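Visit to Michiels, Doddale, 2025-05-05

The open day at Michiels started at the loading dock, where Adhiambo Rugemalira handed out badges and split us into two groups. Ours had 23 people in it, mostly from the school districts that buy classroom furniture from them. Parking is behind the building. The sign at the road still says Drullis, the old name, so drive slowly or you'll pass it.

The first hour was the chair line. Michiels makes a stacking chair in six sizes, and the smallest one is the best seller. Bienvenido Samonte showed us the room where the seats are cured and then the storage racks - 477 shells waiting for legs that morning, according to the board on the wall. He was frank about delivery. Orders placed after the first week of July won't arrive before school starts.

After that we went upstairs to the rooms where they keep the tables and classroom materials.

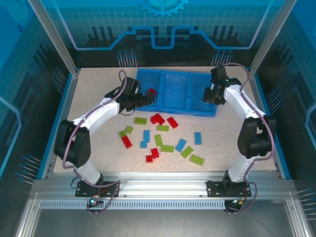 Toy bricks and a blue sorting tray on a speckled beige tabletop.

I asked about edge repairs. They will replace a damaged top for 40 dollars if you bring it in yourself - shipping is extra and takes longer. The Istau desk was in the next room. I liked the height adjustment but the drawer sticks, and two other people said the same.

Lunch was sandwiches in the break room. We were back at the cars by two. I took a price list for the smaller chairs and left the desk brochure on the table.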